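Kultaldale Dialect Word List

November, by Carys Penry

README

Hello, and thank you for stopping by! This is a list of 172 words and sayings from the upper end of Kultaldale, most of them to do with weather, sheep and bad tempers (there is a good deal of overlap). Each line gives the word, a plain meaning and the village where I heard it.

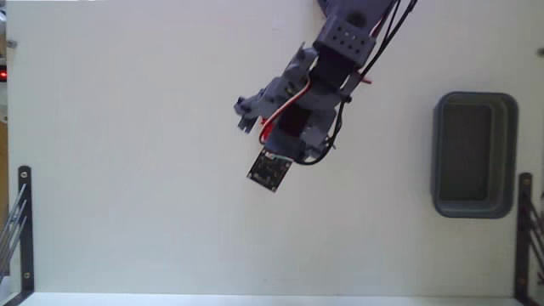
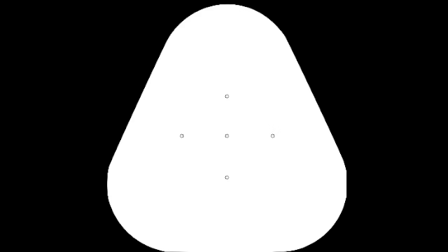 A grey arm over a white surface, then five small circles inside a white shape on black.

Spellings are my own best go, and 17 of them are marked with a query. Please use the list however you like, only do keep the village names with the words, as Nalby people are particular on that point.

Comments

Noman Mengal: My gran said "slathery" for sleet, never for mud. Could you add it?

Razia Baloch: Lovely to see "frump-gate" written down at last!

Contact: Carys Penry, Nalby | Free to share with credit | Back to top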